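The Seltero hand-held gripper kit comes with a Praltance service plan, and the plan is where I'd start reading. It promises that anyone can show a robot how to tidy a shelf. It says very little about pads. On the pair I have in mind the lining has lifted along the top of both fingertips, and the left one has a torn tab hanging off the bottom.
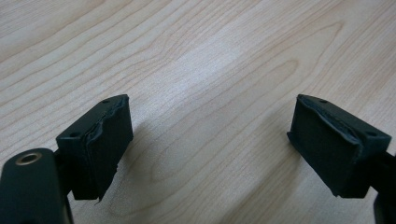

Fesine Library Systems Users' Group

Pads are listed as a spare, 16 to a packet, with no word on how long they should last. I'd want that in writing before November, when we're asked to renew.

Then there is the matter of who does the work. The brochure talks about automation, but a person holds both grippers and does the thinking.
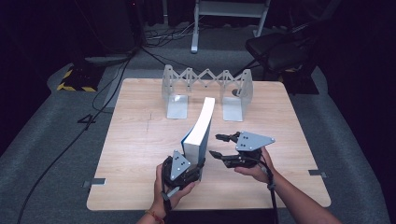 Left gripper on the book, right gripper open.

Yuzuki Katayama thinks I'm being unfair - she says a good set of demonstrations pays for itself. Perhaps. The plan bills for 2286 of them, and a book between two bookends is a kind task. Our returns trolley is paperbacks, atlases and things with the spine gone.
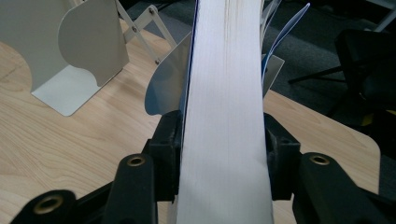 I'd sign for 40 demonstrations on our own stock and see what comes back. If Praltance won't sell it in that size, I'd leave it.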